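Gudrun Wiegand sent the manuscript back at midnight with 458 comments, and I read every one of them in my socks, eating cereal out of the measuring cup. Comment one said "Hmm." Comment two said "See comment one."

I'd been copyediting The Widow of Brellora for 30 days by then (it's a fantasy, there are dragons, the dragons have titles) and I was dreaming in style sheets. Is it Duke of Plarnier or duke of Plarnier? I'd wake up sure of the answer — and then lose it brushing my teeth.
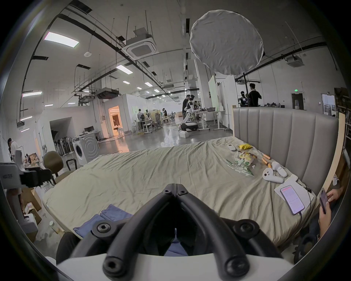 The bed, with a phone and its charging cable.

So I called her. You don't call Gudrun, people had warned me, but I did it anyway, and she picked up on the first ring!

"It's about the semicolons," I said.

"Which ones?"

"Page 493. The dragon's speech. You took out all six."

There was a long quiet, and I could hear her turning pages. Real paper, at that hour.

"He's dying," she said. "He hasn't got the breath for them."

I looked at the speech again, and then I put in a period.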